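Gripper cell upkeep, September update
To: Elin Edwards, Gosbridge
From: Mared Rees

Short one this time, sorry. Both hand grippers are back in use at the checkered table. Finger pads swapped on the Ellis pair, marker cubes refitted — no cracks so far. 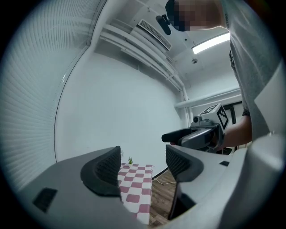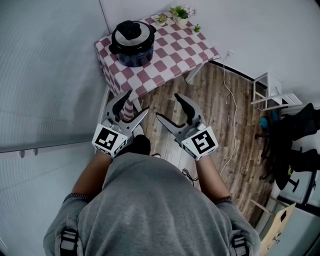
Hand grippers with their marker cubes, corner table setup.

Pad wear check now every 25 runs, was 30. Jaw screws get tightened at the same time. Total runs logged: 2,692. Cube alignment drifted 2 times, redone both times, notes are in teh Stement folder.

Still open: spare pads from Hulteo, ordered, no ship date. Need your OK on a second set of fingers — cost sheet to folow.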